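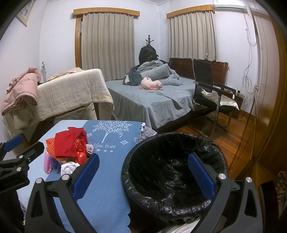 4. The pile by the bin

By the time I started on the bedrooms I had already written up the kitchens and hallways, and I was pretty sure I knew what a pile was. Kitchen piles are mail, lids, a charger, the odd battery. Hallway piles are gloves. Bedroom piles are soft. They are almost all cloth and bags, and cloth is much harder to sort than mail, which I found out by trying to code it (more on that in 4.2, which I rewrote twice).

Across the Clakton and Vrettos households we logged 199 piles, and those are the ones this section is about. A pile, for us, is any group of small things that touch each other, don't belong to one set, and sit on something that isn't their storage place. Lingyun Lu wanted to add a rule about height. I talked her out of it, then regretted it for most of October, when I was staring at a flat layer of socks and a scarf and couldn't decide whether it counted. It's in. I put a note next to it.

4.1 Where bedroom piles sit

They sit on whatever is at hand height when you're on the edge of the bed, or just below that. Nightstands get some of them, but a nightstand is small and usually has a lamp on it already, so the spillover goes to a low table or a stool, or to the foot of the bed. I had expected chairs to win by a mile because everybody I know has a clothes chair! But the clothes chair takes big things: sweaters, jeans, a robe. The small stuff goes somewhere flat.

The other thing I kept noticing was the bin. When there is a trash bin in a bedroom at all, the pile tends to be next to it, and I'd love to tell you which one came first, but one visit can't show that. What people told us in the interviews is that they like to sort standing up, with the bin close enough to drop things straight in. One woman in Vrettos moves hers across the room for the job and moves it back afterward. Another does the whole thing sitting on the rug and thinks the rest of us are making it too complicated.

Figure 2. A bedroom pile on a blue cloth with a white tree printed on it. The bin, lined with a black bag, is to the right of it.
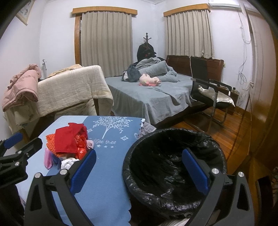 Ourania Raptis

I picked the room in Figure 2 for this section because it has a bit of everything I want to talk about. The bright red cloth on top is the thing your eye goes to first, and in our coding it would be the "lead item", meaning the one a person is most likely to name when you ask what's in the pile. Then there's something orange with a mesh surface, something pink, something white and crumpled. And that white one is exactly my problem. Is it a tissue? Is it a cloth? If it's a tissue it goes in the bin, and if it's a cloth it goes in the wash, and from where you stand it could be either one.

4.2 Keep, wash, toss

We started with 2 codes, keep and toss. That lasted through the pilot. Orestis Karagiannis, who was coding the same rooms separately from me, kept writing "wash" in the margin, and after a while we gave in and made it a code of its own, which brought us to 3. I'm glad we did. In a kitchen pile you can mostly get away without it, but in a bedroom it swallows a huge share of the cloth, and it changes how the sorting goes: a thing that has to be washed can't be finished on the spot, so it gets put down again. Very often it gets put down right back where it was – and there's your pile for next month.

Plastic bags were the other headache. A crumpled bag looks like trash, and Orestis and I both coded bags as toss without thinking much about it. Then we sat down with the residents and heard "no, no, there's something in there" or "I keep those" over and over. We went back and recoded every bag as "unclear" unless somebody had told us about it. If you are planning to do this kind of work, please settle your bag rule before you start! Knotted bags especially.
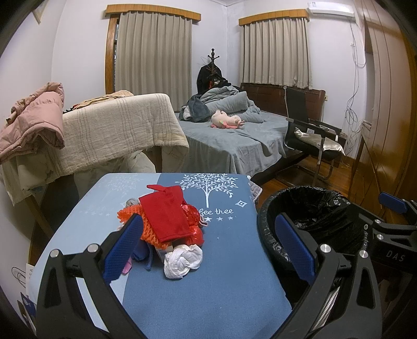
Color turned out to matter more than I'd guessed, too. Bright things get pulled out first, reds above all, and the paler ones underneath wait. I don't want to make too much of this, as red things in our rooms were also likely to be near the top to begin with. Sofia Kalogeropoulos suggested shuffling a set of items by hand and having people sort them from scratch, and that is the plan for the Runen households. For now I'd call it a hunch with some notes behind it.

4.3 What the bed does

I left beds out of the first draft completely and Loukia Zacharopoulos made me put them in. She's right that a bundled duvet is a kind of pile, only with one thing in it. But I've kept it separate. A duvet doesn't need a decision. You straighten it or you leave it for tonight, and either way nothing goes in the bin. Clothes heaped up at the head of a bed are a harder case, and when they touched the bedding we coded them as a pile of their own and drew the line where the bedding began.

Plush toys we left uncoded. I tried. They lie on the bed, they get moved when the bed is made, they go back on the bed. No resident called one clutter, and a few were a little offended by the question, so I stopped asking it after the first round of visits.

The full list of items, with the codes from both of us and the places where we disagreed, is in the appendix. The bag recoding is marked there in its own column.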